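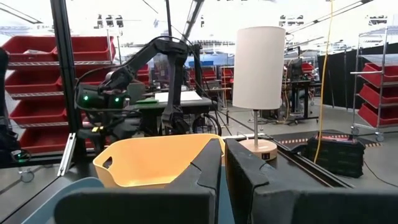
Cesta de plástico

La cesta de plástico es un recipiente abierto por la parte superior, fabricado por lo general mediante moldeo por inyección y destinado a guardar, ordenar o trasladar objetos de uso cotidiano. Se distingue de la caja por la ausencia habitual de tapa y por sus paredes inclinadas, y del cubo por su planta, casi siempre rectangular u ovalada. En el comercio hispanohablante recibe también los nombres de canasta, canasto, cesto y organizador, con preferencias que varían según el país.

Denominación

La palabra «cesta» procede del latín cista y designó durante siglos piezas tejidas con mimbre, esparto, caña o castaño. El término se trasladó a los recipientes de plástico sin modificación, aunque en ellos no intervenga ningún tejido. Algunos modelos conservan en relieve un dibujo que imita el entrelazado vegetal. En los catálogos profesionales se prefiere «contenedor abierto», mientras que «canasta» predomina en buena parte de América y «cesto» suele reservarse para las piezas más altas que anchas.

Historia

Los primeros recipientes domésticos de materiales sintéticos eran rígidos y quebradizos, y su uso quedó limitado a piezas pequeñas. La difusión del polietileno y, más tarde, del polipropileno permitió producir paredes delgadas y flexibles a bajo coste. Durante la segunda mitad del siglo XX la cesta de plástico desplazó a la de fibra vegetal en lavaderos, cocinas y mercados, si bien esta última mantuvo su presencia en la vendimia, la pesca artesanal y el comercio de recuerdos.

En la localidad de Retau, de larga tradición mimbrera, el cambio se produjo de forma gradual. El registro municipal de oficios recogía 137 talleres de cestería en su momento de mayor actividad; una parte de ellos pasó a la distribución de artículos de plástico y otra se orientó al mueble. El Museo de la Cestería de Retau conserva 84 piezas de ambas épocas, expuestas por uso y no por material – las cestas de costura junto a las de costura, las de fruta junto a las de fruta –, criterio que permite apreciar la continuidad de las formas. 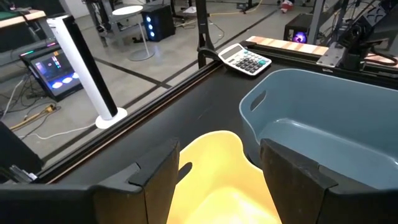

Materiales y fabricación

El polipropileno es el material más extendido, por su resistencia a la fatiga y a los detergentes comunes. El polietileno de alta densidad se emplea en piezas que deben soportar golpes a baja temperatura. El poliestireno, más transparente y más frágil, aparece sobre todo en organizadores de escritorio y de baño.

En el moldeo por inyección, la granza se funde, se introduce a presión en un molde de acero y se enfría hasta que la pieza puede extraerse. La ligera inclinación de las paredes, llamada ángulo de desmoldeo, facilita esa extracción y hace posible además el encajado de las piezas vacías. La marca circular que suele observarse en el centro de la base corresponde al punto de inyección.

El color se obtiene añadiendo un concentrado de pigmento a la granza. Los fabricantes trabajan con cartas propias: la de la firma Sirnel, con sede en Vistgate, comprende 111 tonos, de los cuales solo una parte se ofrece en las series de gran tirada. Los amarillos y rojos de origen orgánico tienden a decolorarse con la exposición prolongada al sol, por lo que en los modelos de exterior se incorporan estabilizantes.

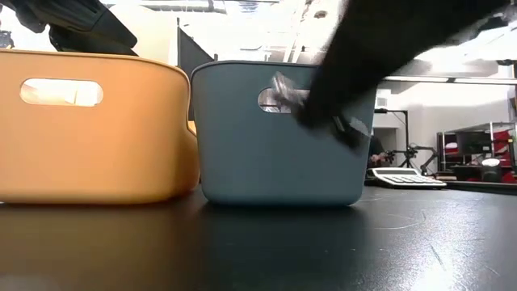
Forma y elementos

El borde superior es la zona sometida a mayor esfuerzo. Suele doblarse hacia fuera o engrosarse, con el fin de aumentar la rigidez sin añadir peso al conjunto. Las asas pueden ser abatibles, sobrepuestas o caladas; estas últimas consisten en una abertura practicada en la propia pared y son las más frecuentes en las piezas de tamaño medio, dado que no requieren montaje posterior.

Las paredes pueden ser macizas o perforadas. La perforación favorece la ventilación y reduce el consumo de material, mientras que la pared maciza retiene líquidos y objetos menudos. Las esquinas redondeadas simplifican la limpieza y mejoran el flujo del plástico dentro del molde.

Usos

En el hogar, la cesta se destina al orden de despensas, armarios, juguetes y ropa. En el comercio se utiliza para la exposición de productos a granel y para la compra de autoservicio. La enseñanza infantil la emplea en actividades de clasificación, con un recipiente por color o por categoría. Los almacenes de préstamo de material y las bibliotecas recurren a ella para los artículos que no admiten colocación en estante. 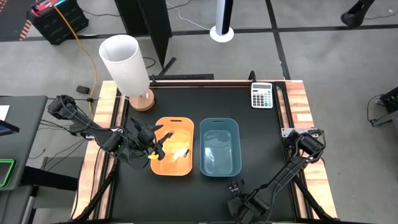
Conservación y reciclaje

La limpieza ordinaria se efectúa con agua templada y jabón neutro. Los abrasivos rayan la superficie y favorecen la acumulación de suciedad. El polipropileno se identifica con el código 5 y el polietileno de alta densidad con el código 2, grabados normalmente en la base. Ambos son reciclables, aunque los objetos domésticos que no son envases quedan fuera de la recogida selectiva de muchos municipios y deben llevarse a un punto limpio.

En Blöndal, el servicio municipal de residuos recuperó 164 cestas durante su primera campaña de recogida de plásticos rígidos, celebrada en septiembre. Las piezas en buen estado se entregaron a centros escolares y las restantes se trituraron para la obtención de granza reciclada.

Véase también

Cestería
Moldeo por inyección
Polipropileno
Punto limpio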